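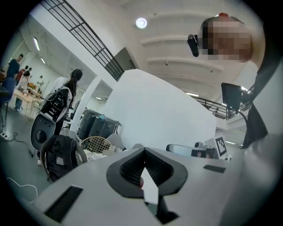

Black metal railings with horizontal and vertical bars, a sloping run at left and an upper balcony run behind.

Oremau Interior Railing, Black
Gundamthorpe Stair and Balcony
Item 141

From $2095 per kit
Made to order. Price updated July 1, 2019.

Overview

The Oremau is a metal railing for indoor stairs, landings, mezzanines and balconies. It uses horizontal and vertical bars, and the same parts are used on sloping and level runs, so a stair and the floor it leads to will match. It comes in black only.

We sell it mostly to workshops, studios, offices and schools with an open upper floor. It also goes into houses. The look is simple and goes well with white walls and exposed beams.

What is in the kit

One railing section, up to 3000 mm long
Two end posts
Top rail, fitted
Base plates and cover plates
Bolts for the posts and rail joints
Touch-up paint, one small bottle
Printed fitting sheet

Anchors for the floor are not included. The right anchor depends on what you are fixing into — concrete, timber and steel all need something different. Tell us which one you have and we will list suitable anchors on your quote.

Sloping or level

Sections are made either level or raked. Please say which when you order, because a level section can't be bent to a slope on site. For a raked section we need the angle of the stair, measured along the nosings. If you don't have a way to measure the angle, send the rise and going of one step and we will work it out.

Level sections can be shortened at the factory to any length you like. The price stays the same for a shorter section. Longer runs are made from two or more sections joined at a shared post, and each extra section after the first comes with one post instead of two.

Finish

Powder coat, smooth, low sheen. Fingerprints show a little on the top rail in strong light and wipe off with a damp cloth. Do not use scouring pads or solvent cleaners. Small scratches can be filled with the touch-up paint, which dries slightly glossier than the coating around it.

The finish is for indoor use. We do not recommend the Oremau for porches, pool rooms or outside stairs. For those, see the Pesent range, which is galvanized before coating.

Fixing

Posts can be fixed to the top of the floor or to the side of it. Top fixing is quicker and the base plates hide most drilling marks. Side fixing leaves the whole floor clear and is the better choice for a narrow balcony. The plates are different, so choose before ordering.

Two people can fit a level section. Allow more time for a stair. Stand all the posts first with the bolts loose, set the sections in, check the line from both ends, then tighten everything.

Leave room for switches, junction boxes and anything else mounted on the wall where the railing ends. The standard end post can sit close to a wall, but a box that sticks out may get in the way of the top rail. We can make the last section shorter for you at no charge.

Building rules

Height, bar spacing and load requirements vary from place to place and depend on the use of the building. Check with your local building office before you order. Drawings and load data for this railing are sent with every quote.

Options

Wall bracket in place of an end post
Timber cap for the top rail, oak or ash, oiled
Steiner lift-out section, for loading goods onto a mezzanine
Kick plate along the bottom, black

The Steiner section needs its own pair of posts and can't be added to a run that is already up unless one post is moved. If you think you may want it later, order the posts now.

Delivery

Normal lead time is around 32 working days from the date you approve the drawing. Orders placed in January take longer, as the coating shop closes for part of the month. Sections travel flat, wrapped in card and film. The driver delivers to the ground floor only, so please have help ready to carry them in.

Check each section before signing. Marks in the coating should be reported the same day, with a photo if you can.

Returns

Unopened brackets, caps and bolt packs can be returned for a refund. Railing sections are cut to your sizes and can't be returned unless they are faulty or do not match the approved drawing.

Request a quote
Download fitting sheet
See Pesent outdoor railing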